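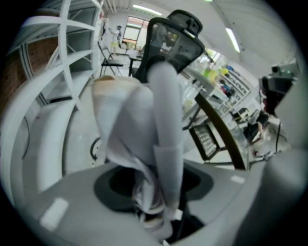

From: Wouter Van der Linden
To: cloth-data list
Subject: Re: Laundry episodes, what counts as finished?

Replying to the Hevano question from Monday, quoted here so it stays in one place:

> We have started labeling the first batch from your side and our
> annotators disagree on where an episode ends. Some stop at the
> release, some when the hands are back up. Also, do you want
> failed grasps thrown out? And can we get a mix of fabrics? Our
> own set is almost all plain towels, and the Calix loader keeps
> rejecting short clips.

Taking those in order.

The end of an episode is when both grippers are open and clear of the cloth. The release alone is too early. If the cloth catches on a jaw after the operator lets go, we want that included. Please relabel anything cut at the release. It shouldn't be many.

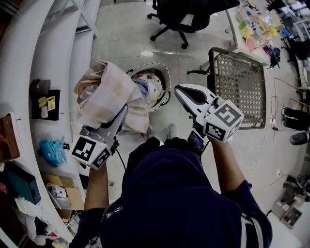 Failed grasps stay in. Mark them "regrasp" and leave the timing alone. We threw them out for the Trolline set last year and the policy we trained on it would close on nothing and carry on as if it had the cloth. The only clips I delete are the ones where tracking drops out for more than 3 seconds. At the moment that is 51 clips out of 915, and most of them are from one morning when a marker cube was not screwed down properly.

On fabrics, we have plain and checked pieces. I would like more thin things and more items with sleeves. If anyone has old shirts to send, send them unironed.

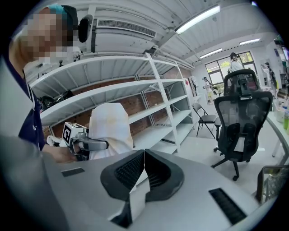

Gripper in hand, marker cube on top. Jaws closed on the near one.

A few points on how we record, since two new sites are joining:

Start with the jaws closed, then open them once fully before you reach for anything. The sync script looks for that motion. Without it somebody has to line up the two sides by hand.

Keep the cubes facing up as much as the task allows. You can tilt the wrist, but don't roll it all the way over.

Work at a normal pace. The first clips from Willems were very slow and careful and they don't mix well with the rest.

Change where you stand every 200 episodes at the latest. Move the chairs too, if you have any near you. We want the background to vary.
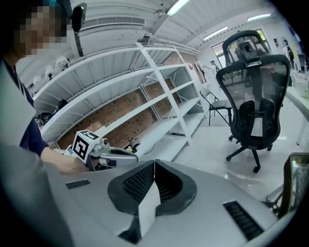 Same shelving, operator at the upper left again. Fingers pointing right.

The short clip problem in the Calix loader is a default setting. Set the minimum length to zero and it will take them. I have asked for that to be changed in the shared config, but I don't know when it will go in.

Still open: whether we label left and right hand separately. I would say yes for two-handed folds and no for plain pick and drop. If you disagree, please reply on the list and don't mail me directly, so the annotators see it too.

Wouter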